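Clellham Tool and Toy Library
Progress report to the Riis Fund, second quarter
Prepared by Areeba Shaikh

You asked for these reports to be shorter than the last one, which ran long on the subject of the gutter. The gutter is fixed. I will say no more about it.

Lending

We ended June with 286 members, against a target of 200. The target was set by me on a gloomy afternoon in winter, so please don't read too much into the victory. The toy shelves account for most of the new sign-ups. The tool side is steady, meaning the same people keep borrowing the same hedge trimmer, and everyone else would like a turn.

Late returns are still our weak spot. We had 60 items overdue at the end of the quarter. We now send a reminder the day before something is due and another a week after, and the second one is less friendly. It works on most people. The tile cutter has been in a house on Jarkemach Street since April, and I have started to think of it as a permanent loan.

The Nutow catalog

Moving our card file into Nutow took longer than the plan allowed. The software is fine. The cards were the problem: over the years, four different people had four different ideas of what "drill, medium" meant. All of the tools are now entered, and the toys are done up to the letter P. Puzzles are being left until last, as each one has to be checked for missing pieces and I would like to stay cheerful for as long as I can.

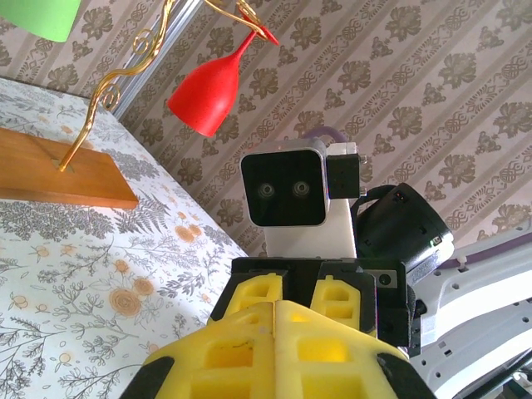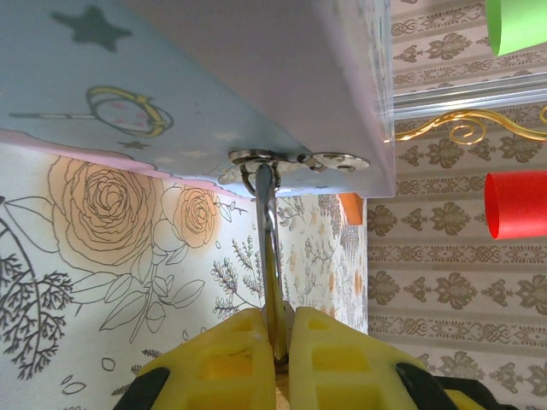
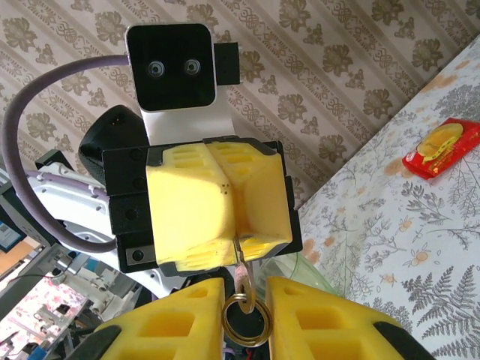
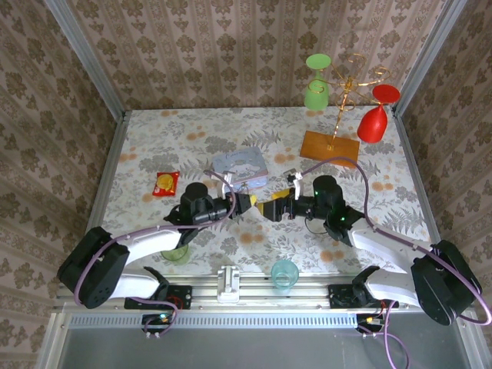 Members can search the catalog from home and reserve up to 3 items at a time. We tried it with no limit for the first two weeks of May, and one household reserved every ladder we own. They were very nice about it when I called.

Money

Spending is close to plan. We went over on shelving and under on printing, and the two nearly cancel out. The blade sharpening line is already used up for the year – the fault of one log and one very confident borrower – and I would like your approval to move the unspent printing money across. The full table is in the attached sheet.

What slipped

The evening repair class did not start in May. Our instructor took a job in another county, and her replacement can't begin until September. I have kept the class money separate and untouched. The Saturday-style opening hours promised in the grant letter are also on hold until we have a second person trained on the front desk.

Next quarter

We plan to finish the catalog through Z, run the first repair class, and replace the front door lock, which at present opens only for people it likes. I also plan to visit Jarkemach Street in person. The next report will reach you in October, with the puzzle count included whether I am cheerful or not.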